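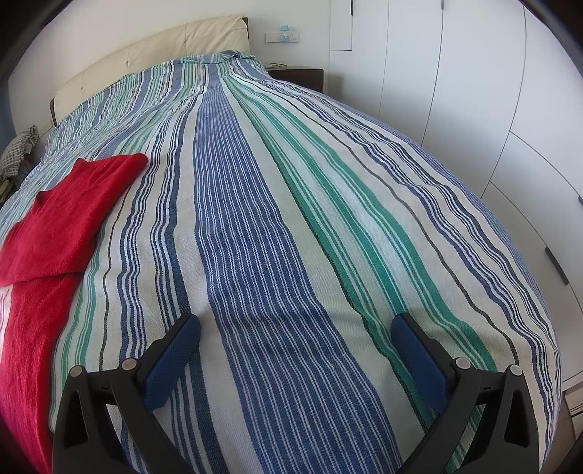 *Speaking time: 9 min · 4 slides*

## Linen turnover in small guesthouses: notes for the Todness session

Slide 1. State the scope: bedspreads and top covers only. Sheets and towels are on a separate contract and behave differently. Data come from the Tindero property, 42 beds, one laundry room.

Slide 2. Define the terms before showing the chart.

- Par level: full sets owned per bed. Tindero ran at 2.
- Cycle: strip to remake, including drying and the shelf.
- Reject: any piece pulled for shrinkage, fading or a torn hem.

Pause on shrinkage. Woven covers lose more in length than in width, so measure along the warp. A striped cover shows skew early – the lines stop running parallel to the mattress edge well before the hem looks short.
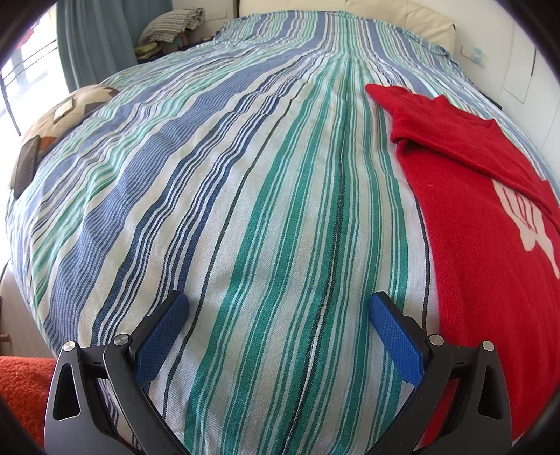
Slide 3. Dryer settings. The old program ran to a fixed time. The Rashti controller stops on residual moisture, and the loads come out at a steadier weight. Read the two curves left to right. Skip the energy figures unless asked; the meter was shared with the kitchen until September.

Slide 4. Stock records. Every piece gets a number at the hem and a line in Stasance: date in, wash count, reject code. Review each piece at wash 99, even if it looks sound. Covers that fail on length go to the narrower beds – record the move as a transfer.

Likely question: is par 2 enough? With one dryer down, no. Give the 4-day backlog and go back to slide 2 for the cycle times.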